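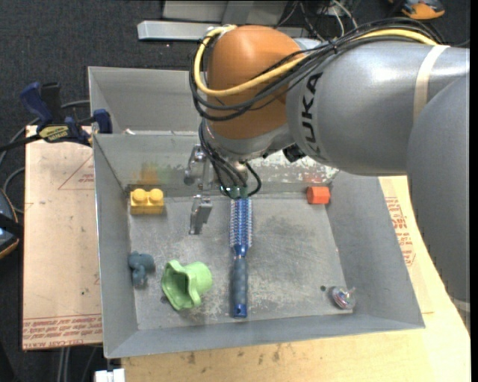
What happens in a restaurant kitchen?

When you eat in a restaurant, you usually see only half of it. The other half is behind a door, and it starts work long before you sit down.

Diro is a restaurant by a harbour. It serves small plates of food for everyone at the table to share. In Spain, plates like these are called tapas. In Greece, Turkey and Lebanon there is a similar way of eating called meze. You might get olives, warm bread, grilled fish, chickpeas and a potato omelette, all at once or one after another.

The morning

The head chef at Diro is Nathalie Marchand. She gets in at 8 o'clock and checks the deliveries. Fish comes first. She looks at the eyes, which should be clear, and smells it. Fresh fish smells of the sea and not much else. If it isn't good enough it goes back on the van.

Next come the vegetables. Someone has to wash them, peel them and cut them up. Cooks call this "prep", short for preparation. On a busy day the kitchen peels 100 potatoes before lunch.

Who does what?

A big kitchen is split into sections. One cook looks after the grill and another makes cold dishes such as salads and dips. A pastry cook makes the puddings. The kitchen porter washes the pots and keeps the floor clean, and if the porter is away everything slows down very quickly.

The people who bring your food are called waiters, or front of house. Raymonde Wong is in charge of them at Diro. She knows the number of every table and which guests have allergies.

What happens when you order?

1. The waiter writes down what you want.
2. The order is printed in the kitchen on a slip of paper called a ticket.
3. A chef reads the ticket out loud, and the cooks answer "Yes, chef!" so she knows they heard.
4. Each section makes its own part.
5. The plates meet at a shelf called the pass. Nathalie checks them there and wipes any drips off the edge.
6. The waiter takes them to your table.

On a Saturday-sized rush in September, the kitchen can send out up to 172 plates in one evening.

Words to know

Menu: the list of dishes you can choose from.
Starter: a small dish eaten before the main one.
Service: the hours when guests are being fed.
Covers: the number of guests. "We did 158 covers" means 158 people ate.

Try it at home

Ask a grown-up to help you make a chickpea dip. Drain a tin of chickpeas and mash them with a fork. Stir in a spoonful of olive oil, a squeeze of lemon and a pinch of salt. Eat it with strips of bread or carrot.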